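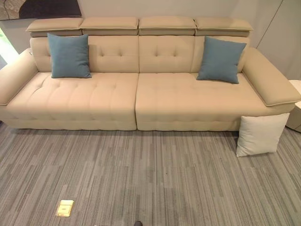

Went to the Plallar open day after all. Left the house at half nine in July drizzle, 37 minutes on the bus, and then a queue for a sticker with my name on it. They spelt it wrong.

The whole thing was built round tidying a living room. Big beige sofa, two blue-grey cushions on it and a cream one on the floor by the right arm. The cream one was the job: pick it up, put it on the sofa. I could have done it while the woman from Plallar was still explaining it.

Her name is Tuva Nygård and to be fair to her she didn't oversell it as much as the leaflet did. The leaflet says 2,208 hours of practice in homes. I asked whose homes and she said mostly ones like this, with a wave at the sofa. So not homes, then. My front room has a dog, a clothes horse and a carpet that slides about.

First go it stopped short and stood there thinking. Second go it got hold of a corner, lifted, and dropped the thing again. Third go it managed, and everyone clapped, me included, which annoyed me on the way home. The cushion ended up face down across the seat. Does that count as tidy? The man beside me thought it did. He also thought the price was reasonable, and I didn't like to ask whether he worked there.

The price, by the way, is 351 a month, and another 200 to have it set up. Evangelista is the name of the tidying software and Jarard is the arm, or the other way round. I wrote both on my hand and washed it off before tea.

Asked about stairs. "Not yet." Asked about cats. "We're looking at cats." Asked what happens if somebody is sitting on the sofa, and she said it waits. How long? Until they get up.

Coffee was decent. Took two shortbreads. Sore feet, all that standing on a hard floor near the door.

Must ring the surgery tomorrow and find the bus receipt.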